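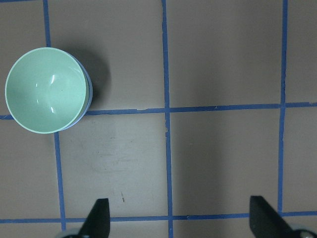 Re: Zbigniew Szulc – memorial lecture and library fund

From: Aleksandra Kubiak
To: Plurnemura alumni list
Date: Wednesday, October 2, 2024

Nerea Carretero wrote:
> Does anyone know if the college is planning something for
> Professor Szulc? I only heard in June that he had died. He
> supervised my thesis at Rilalville and I would like to
> contribute if there is a fund.

Nerea, yes to both. The faculty board agreed last week to name the spring lecture after him. Hjalti Grímsdóttir will give the first one, on the soil surveys she and Zbigniew did near Gotlow. The date depends on when the Kurek hall is free. 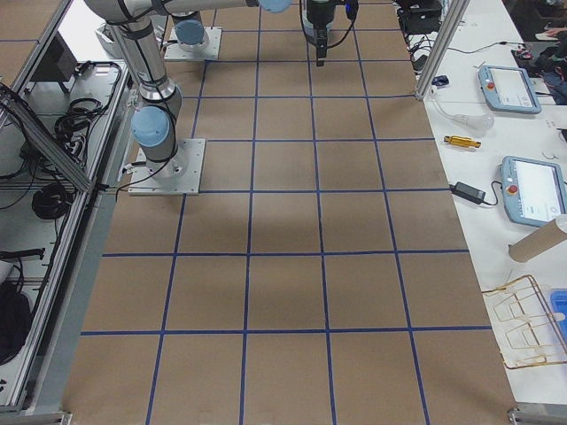
Work table with taped grid and two arms.

The library fund is separate. Henrike Stüber is looking after it and has had 15 donations so far. The money will go on binding his field notebooks – 123 of them, mostly in pencil – and on a reading desk for the map room. Please write to her directly and not to the list.

He taught here for longer than most of us were students, and served 2 terms as dean. If you have letters or photographs from the early years, we have very little before he moved to Rilalville and would be glad of copies.

Aleksandra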